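Asociación de Vecinos Hattar
Acta de la reunión de junio
Sala de la planta baja, 19:00 h

Asisten: Hiba Saliba (preside), Maya Majali, Ghassan Qaisi, Chidubem Afolabi y Kavinda Begum, que toma acta.

1. Acta anterior

Se aprueba con una corrección. Donde decía que la empresa Dulent «garantiza» una bajada del consumo de agua debe decir que «la prevé». Ghassan Qaisi pide que conste que avisó de ello en su momento.

2. Propuesta de contadores individuales de agua

Hiba Saliba resume la oferta de Dulent: sustituir el contador general por 48 contadores individuales con lectura a distancia. El presupuesto es de 3.630 euros por la primera fase, que cubre solo el portal de Mellside. La segunda fase, la del portal de Hindside, no tiene precio cerrado.

Ghassan Qaisi dice que no ve de dónde sale el ahorro. El folleto habla de «hogares similares», pero no dice cuáles ni en qué ciudad, y tampoco en qué año se midieron. Pregunta si alguien ha hablado con una finca que lleve un par de inviernos con el sistema. No consta ninguna.

Maya Majali defiende la propuesta. Recuerda que en Mellside hay pisos vacíos que pagan lo mismo que los ocupados y que las quejas por ese motivo se repiten cada trimestre. Ghassan Qaisi responde que eso es un problema de reparto y que se puede corregir cambiando los coeficientes, sin comprar nada.

Chidubem Afolabi ha leído el contrato de mantenimiento. La cuota anual queda fija el primer año y después «se revisará conforme a las condiciones del mercado». Nadie sabe explicar qué condiciones son esas. Tampoco se aclara quién paga la sustitución de las pilas.

Hiba Saliba propone aprobar la primera fase y esperar resultados antes de hablar de la segunda. Kavinda Begum observa que, una vez instalada la mitad, la comunidad tendrá poca fuerza para negociar el resto – y que eso lo sabe Dulent igual que nosotros.

Votación: 4 votos a favor de aplazar la decisión, uno en contra (Maya Majali).

Acuerdo: se pedirán a Dulent por escrito tres referencias de fincas con el sistema en uso, el precio cerrado de la segunda fase y la fórmula de revisión de la cuota. Se encarga Chidubem Afolabi.

3. Fondo de reserva

El fondo está en 4.000 euros. Maya Majali considera que es suficiente. Ghassan Qaisi no está de acuerdo: la bajante del patio sigue con el parche que se puso como provisional, y la última vez que se dijo «suficiente» hubo derrama. Se deja la cuota como está hasta conocer el coste de la bajante. Hiba Saliba pedirá presupuesto a un fontanero distinto del habitual.

4. Boletín de la asociación

Chidubem Afolabi presenta la maqueta del próximo número. Ghassan Qaisi duda de que el boletín se lea; propone imprimir la mitad y ver si alguien lo echa en falta. Se acepta la prueba para este número. 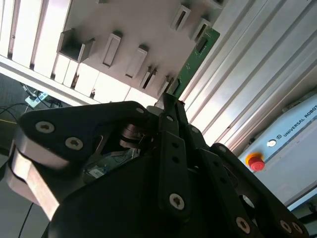
Página central: placa de circuito verde junto a un soporte blanco con ranuras.

5. Ruegos y preguntas

Maya Majali pregunta por la luz de la escalera de Hindside, que se apaga antes de llegar al segundo piso. Se alargará el temporizador.

Kavinda Begum pide que los presupuestos se envíen antes de la reunión y no se repartan en la mesa. Hiba Saliba lo acepta; Ghassan Qaisi recuerda que ya se aceptó el año pasado.

Se levanta la sesión a las 20:40 h. La próxima reunión se convocará cuando haya respuesta de Dulent.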